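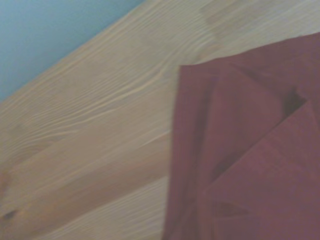
Wrist camera view: folded maroon cloth on a light wood table.

Nimico Hand Teaching Kit
For cloth, soft goods and other light tabletop work

The Nimico kit lets an operator show a robot arm a task in two ways. In hand guiding, the operator holds the ring above the tool and moves the arm through the job. In remote mode, the operator drives it from the Clomov handset while watching the wrist camera on a monitor. Both modes save to the same file type, so demonstrations can be mixed in one task folder.

What is in the box
Guide ring with enable switch
Wrist camera and bracket
Clomov handset with charging dock
Foot pedal (start, stop, discard)
Interface box and 16-foot cable
Flellus recording software, one seat

Recording a task
Press the pedal once to start and once more to stop. A long press throws out the current take. Each take stores arm position, tool opening, handset input and wrist video on one clock. The software shows takes as a list with a short preview, and any take can be trimmed at either end before it is saved to the folder.

For folding tasks we suggest starting with 40 takes. Change the starting position of the cloth between takes. If you use more than one operator, have each of them record in both modes.

Camera notes
The camera sits close to the tool. At low working heights the table can take up most of the picture, and fast wrist turns will blur it. Slow down on the approach. Use a cloth that stands out from the table by color, and keep the room lights the same for the whole session. Exposure can be locked from the Flellus settings page. 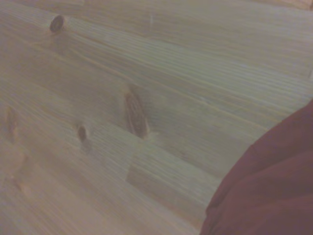

Wrist view at a steep tilt. Knots and grain in the tabletop, red fabric at lower right.

Knots, seams and strong grain do not need to be covered up. If the robot will work on more than one table, record on each of them. A folder made on a single surface should be labeled that way, and there is a field for it under Task Details.

Handset
The Clomov handset weighs 31 ounces with its battery. Speed is set by a thumb dial. Letting go of the grip stops the arm and leaves the recording open, so the operator can rest and pick up again in the same take. Left-handed grips are sold separately.

Fit
The guide ring clamps to round wrists up to 35 mm across. Larger wrists need the El Sherbiny adapter plate, which adds a little height to the tool. Run the camera setup again after fitting it.

Ordering
Kits ordered since May come with the newer pedal. Owners of the older pedal can buy the new one as a spare part, and it uses the same plug. The arm, tool and monitor are not included.

Page updated 27th July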